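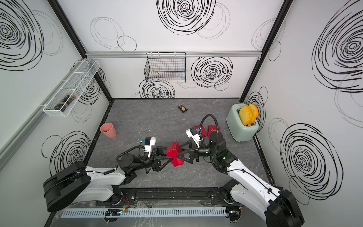
Elisa Bortolotti
Project report, shared workshop track (Plullton workshop, back bench)
Draft 2, handed in Tuesday

What I wanted to do

Two arms, one tabletop, small boxes. Pass a box from one arm to the other, set it down, and later on take the lid off and put something in it. The first part mostly works. The second part sort of. Details below, sorry about the order, I wrote the sections as I did them.

The arms

Both arms are the Varent kit, bolted to a rail along the front of the table. I had them free-standing on clamps in January and that was a mistake, the bases crept a tiny bit every time an arm stopped hard and by the end of an evening the saved positions were junk. Moving to the rail took one weekend. Should have been week one.

Cable duct runs along the front, slotted kind, so wires can drop in anywhere. The little board sits by the duct at the left end. I still have a couple of thin wires coming out from under the left base that need to be tucked in properly. On the list.

The wrist hose on the right arm is left long on purpose. Short version pulled on the wrist camera at full reach. Long version arches up over the arm and looks silly but it stays out of the fingers. Left arm has a loop instead, because that's how much cable I had.

Grippers

Two fingers each, black, triangle shape with open middles. I tried a solid finger first. Too stiff, it shoved the box instead of closing on it. With the open ones there's some give. I did not measure how much.

The walls

Panels with big black spirals printed on them. The cameras did badly against plain white, the Callon tracker had nothing to hold on to and the position would drift. With the scribbles it locks fast. The tabletop pattern helps too I think but I never tested that seperately. Would like to.

Wall baskets are for later (picking off a shelf, not part of this report).

Handover

Red jewelry boxes. Good test object: flat sides, light, cheap, and there are gold letters on the lid so you can tell which way up it is.

How it goes:
Left arm picks, lifts to the middle of the table.
Right arm comes in from the other side and closes.
Wait.
Left opens, backs off straight.

The wait is the important bit. No wait and both arms are moving with the box between them and it twists. I also had the backing off wrong for a long time, left arm went up and back at once and dragged a finger across the lid.

Box comes in at an angle more often than I'd like. Doesn't matter for passing it, matters a lot for setting it down flat afterward. Bianchini (my bench supervisor) said to square it up against something fixed before the pass. Haven't done it yet.

Results for the pass: 59 tries, 29 good. Good means the box ended up in the right gripper and the lid stayed on. Of the bad ones, 8 were the lid sliding off, the rest were drops or the second arm closing on air.

Clutter

I left other stuff on the table for a lot of the runs. Toaster, cup, snack bag. Main reason was to see if the tracker got confused. It didn't get confused by the toaster at all, which surprised me, it's the biggest thing on there. The problem is more reach. The toaster lives in the back right corner and the right elbow has to go around it in my head even when there's plenty of room, so I slowed that move way down.

Lids

Harder. The lid fits over the base and there isn't much to grab. One arm has to hold the base still while the other pulls up. If the holding arm squeezes too hard the walls bend in and the lid jams.

Ran this 59 times also so the numbers would compare. Then lost the log when I renamed the folder. So no number for lids, just my notes, and the notes say "better after lunch" and "fingers too deep". Will rerun.

What I can say is the wrist camera view matters more than the other one for this. From the side you can't tell where the fingertip is compared to the back edge of the insert. From the wrist you can.
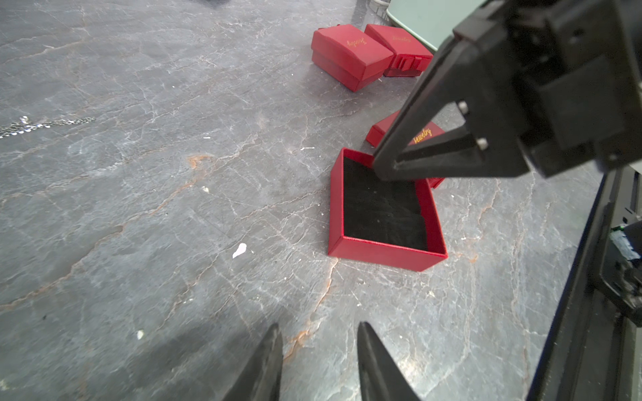 Wrist view, open base with a lid behind it and the other arm's finger over the insert.

The chain is for the last step, chain into box. Not there yet. It's shiny and thin and the tracker loses it completely depending on the light. Might try a darker cloth under it or a thicker chain.

Also need to clean the table before each session. Bits of white scrap show up in the wrist view, and lint on the black insert shows up even more.

Still to do

Rerun lids, save the log in two places
Square up the box before the pass
Tidy left base wires
Softer hold on the base, maybe a pad on the fingertips
Chain
Ask Bianchini if I can keep the bench till the end of term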